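Thread count is the wrong number to print on a sheet

The number on the front of a sheet package is the thread count. It is the number of warp and weft threads in one square inch of cloth. It is also the easiest figure on the package to inflate, and I think stores should stop using it as the headline.

The inflation works through ply. A yarn twisted from several thinner strands can be counted as one thread or as several, depending on who is counting. Last August I bought a set sold as 1,000 by a shop in Calbridge, put a corner under a 10x loupe, and counted yarns against a steel rule. Counted as yarns, the cloth came nowhere near the figure. Counted as strands, it came close. The label did not say which method had been used.

A high strand count is usually reached with thin, short-fiber cotton, which sheds and pills. It also makes a dense cloth that passes air poorly. A buyer who pays extra for the bigger number can end up with a sheet that sleeps warmer and wears out sooner than the plain percale on the next shelf.

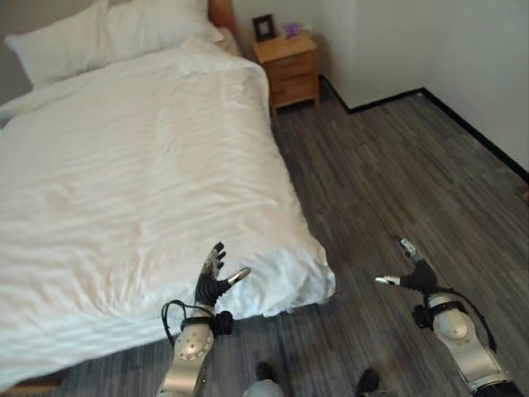 Three figures would do the job better. The first is weight, in grams per square meter. A kitchen scale and a tape measure are enough to check it, which is a good property for any published number to have. The second is fiber staple length, stated as a range. The third is shrinkage after a fixed number of hot washes, given separately for length and width. Shrinkage decides whether a fitted sheet still reaches the corners of a deep mattress after a year, and most packages leave it out.

Arruda, a small mill that sells mostly to guesthouses, already prints weight and shrinkage on the hem tag of its flat sheets. I have two of them. The weight was within my scale's error. The length shrinkage was slightly worse than stated, but I wash hotter than the tag advises. Rernov prints the weave and the weight and omits the rest - still more useful than a four-digit count.

The usual objection is that shoppers do not understand grams per square meter. They did not understand thread count either until the stores taught them to. Towels have been sold by weight for years, and people buy them without difficulty.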